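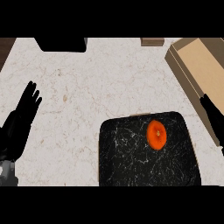 Dirceu Meireles wrote that the read-aloud track on the Trurnstead Stories title "A Coat for Ham" runs one page ahead of the text from page 14 onwards, and that the Sunday group he reads with had noticed it before he did. He had already deleted the book and downloaded it again, with the same result.

Ticket 732
Product: Skikberg reader, tablet version
Publisher: Drelance
Title affected: A Coat for Ham (Trurnstead Stories, picture book with audio)
Opened: Wed 21 October
Priority: normal
Status: closed, fix released

Entry 1 – support
Report confirmed as received. Requested the following from the customer: reader version, whether page turning is set to automatic or manual, and whether the fault shows on the first play-through or only after the book has been paused.

Entry 2 – customer
Version as shown on the About page. Automatic page turning. Fault is there on the first play-through, no pausing. Pages 1 to 13 are fine. On page 14, where the boy gives his coat to the man at the station, the voice is already reading the part where his grandmother asks where the coat has gone. It stays one page ahead until the closing prayer, which is then read over the page before it. The last page is silent.
He added that the group can follow the story without trouble but the younger ones who are learning to read point at the words, and the words are wrong.

Entry 3 – support
Reproduced on two tablets. Not reproduced in the browser version of the reader. Audio file is identical in both (checksum compared). Fault is therefore in the page timing list or in how the tablet reader applies it.

Entry 4 – support
Timing list for this title has 32 marks for 32 pages. Looked correct on inspection. Other Trurnstead titles checked for comparison: the loaves story, the well story and the one with the prison letters all play in step. None of these has a double-page picture. A Coat for Ham has one, at 12–13.

Entry 5 – support
Tested with the tablet held upright and then on its side. On its side, both halves of the picture show together and the reader correctly uses up two timing marks. Upright, the reader shows 12 and 13 separately but still uses up two marks on the first turn. Page 13 has no narration, only the sound of the train, so the slip cannot be heard until 14.
Passed to development as a reader fault. No change needed to the book file.

Entry 6 – support to customer
Workaround until the fix is out:
1. Open the book and go to page 1.
2. Turn the tablet on its side before pressing Play.
3. Leave it on its side until after page 14.
4. Alternatively, set page turning to manual in Settings, Reading. The voice will then wait at the end of each page.
Deleting and downloading again will not help and uses up one of the 8 downloads allowed on a group licence. The two already used have been credited back.

Entry 7 – customer
Holding it on its side works. Manual turning also works but there is a short gap before the voice starts again, and the children talk in it. Asked whether the same thing will happen with the Advent set, as he has 50 printed sheets keyed to the page numbers and would like to know before handing them out.

Entry 8 – support
Checked the Advent set. Two of the titles have double-page pictures: the innkeeper story and the shepherd story. Both show the fault when held upright. Page numbers themselves are not affected, only the audio, so the printed sheets are safe to use.

Entry 9 – development
Cause found. A change made in April treats a double-page picture as a single unit regardless of how the tablet is held. Corrected so that the timing marks are counted per page shown. Ran the full catalogue of 143 audio titles upright and on their side – no slips over one second.

Entry 10 – support
Fix included in the current reader update. Customer asked to update and play pages 10 to 16 upright with automatic turning.

Entry 11 – customer
Updated. In step all the way through, prayer included. The last page now has its music. Please close.

Entry 12 – support
Closed. Help page "Voice and page do not match" amended to mention double-page pictures for readers still on the older version.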